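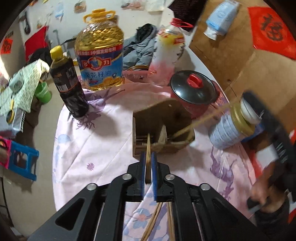

Skewer

A skewer is a thin stick of wood, bamboo or metal used to hold pieces of food together during cooking or serving. Skewers are found in the cooking of most parts of the world and are used with meat, fish, vegetables, fruit and bread.

Materials

Wooden and bamboo skewers are cheap and are normally thrown away after one use. They are sold in bundles, either in card boxes or in plastic sleeves. Because they can burn over an open flame, many cookery books advise soaking them in water first. Metal skewers are usually made of stainless steel. They can be washed and used again, and they carry heat into the middle of the food, which shortens the cooking time. Flat metal blades are preferred for minced meat, which tends to slip and turn on a round rod.

Sizes

Short sticks, from 6 cm in length, are used for small items served with drinks. A length of 15 cm is common for fruit and for starters. Longer skewers are used for grilling, and the large metal kinds made for outdoor fires may reach 80 cm including the handle.

Manufacture

Wooden skewers are cut from straight-grained timber. In the works at Gravberg, where the trade was once a winter occupation, birch was felled in February and left to dry before being split and passed through a round cutter. The sticks were then tumbled together in a drum to remove splinters. The Mondier company later took over the works and added a second line for ice lolly sticks. Bamboo skewers are made in a similar way, although the cane must first be split lengthwise and its joints removed.

Use in cooking

Food is cut into pieces of even size so that it cooks at the same rate. Pieces may be pushed close together to keep them moist, or spaced apart to brown on all sides. Soft foods are sometimes held on 2 parallel skewers, which prevents them from turning. Thin wooden sticks are also used to test whether a cake is baked – a stick that comes out clean shows that the middle has set.

Other uses

Wooden skewers are widely used in schools and in the home for model making, for supporting seedlings and for marking rows in seed trays.

Safety and disposal

Pointed ends can cause injury, and blunt sticks are often chosen for young children. Plain wooden skewers can be composted, but they break down slowly unless snapped into short lengths.

See also

Kebab
Toothpick
Spit roasting

Page last revised 2023-10-22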